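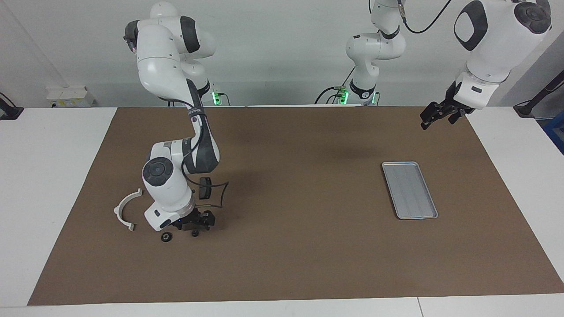 Two arms, one brown mat, one empty tray. Our whole semester!

Last updated: June

Search posts, people, tags

1/ OK so a few of you asked what I've been doing in the robotics project class at Vosamthorpe and why I never answer texts before 9 pm. Thread time. Grab a snack, I type a lot.

2/ The class is one big project per team, and ours is called Plullar (it was the only name all four of us didn't hate). The job sounds so easy. There are car parts on a mat, there's a metal tray, and two robot arms have to get the parts into the tray. That's it. That's what I've been losing sleep over.

3/ The arms learn by copying us. One of us drives, the arms follow along, and every run gets saved as one recording. Then we train on the pile of recordings overnight and find out in the morning what the robot thinks we meant.

4/ Our goal is 1000 recordings before the Hadgu meet. We have 400. Before you say "oh that's almost half," please know that 255 of those are just nuts. We did so many nuts, you guys. They were going well and it felt great and we kept going, and now we have a robot that really loves nuts and is very shaky on brake pads.

5/ The brake pads are my personal enemy. If one is lying flat you have to come in low with the gripper, and if you're a tiny bit too low you push the mat and everything on it slides. If you're too high the fingers close on air and you look silly in front of your team. I've done both in one run!

6/ And the white bracket, the half circle one. You'd think a big light piece of plastic would be the easy one. Nope. Grab it by one of the flat tabs and it swings around, grab it in the middle of the curve and it rolls. Chaltu Tesfamariam is the only person on our team who gets it on the first try most of the time, so she's now our bracket driver, and she's being very cool about it (she is not being cool about it, she changed her profile name to Bracket Driver).

7/ Things I'd tell anybody starting this class next year: move the parts between every run. Like, really move them. Our first batch had the tray in pretty much the same spot every time and the robot learned the spot and didn't care about the tray at all. We slid the tray over by a hand and it set a nut down very gently on the bare mat where the tray used to be. So polite. So wrong.

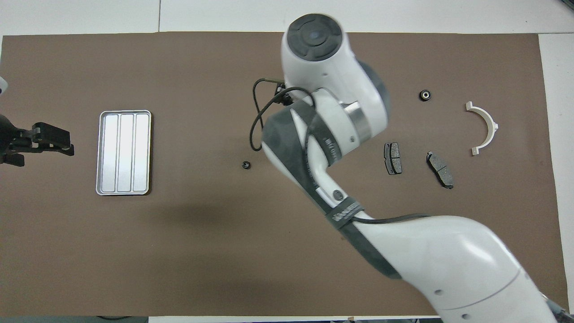
8/ So now we have a layout sheet. Before each run somebody reads out where the tray goes, which way it's turned, and where each part goes, and sometimes the parts end up miles apart with an arm right in between them. Those runs are slow and kind of a pain to drive, but the version we trained with them in it is so much calmer. It waits. It goes around. I almost cried.

9/ Somebody asked about the software. It's called Zasau, it's what the lab already had, and I have a love/hate thing with it. Love: you can trim a bad start off a recording in two clicks. Hate: if you forget to type in a run name it saves as "untitled" and then you have a folder of untitleds. Guess who has a folder of untitleds. Mine has a subfolder.

10/ Our instructor is Edmund Tomaszewski and his one big rule is that you write down every failed run, even the dumb ones. I grumbled about that for weeks. Then we read back through the notes and most of our drops came when one arm was passing behind the other and the driver couldn't see the gripper. We switched to starting with the part farthest from the tray and the drops went way down. Fine, Edmund. Fine.

11/ Where we are now: nuts, really solid. Brake pads, OK if they're lying straight, pretty bad if they're at an angle. Bracket, depends on the day. Both arms working at the same time without one just freezing up to be nice to the other one, we're getting there.

12/ If we get to 700 recordings by the end of the month I think we can go to Hadgu without embarrassing ourselves, and we'll do the rest after. Chaltu says 1000 or we don't get pizza. We're voting on it tonight.

13/ Going back in now, it's my turn to drive and the sheet says angled brake pads for the next hour. Will post the results from tonight's training in this same thread, so mute me if you need to!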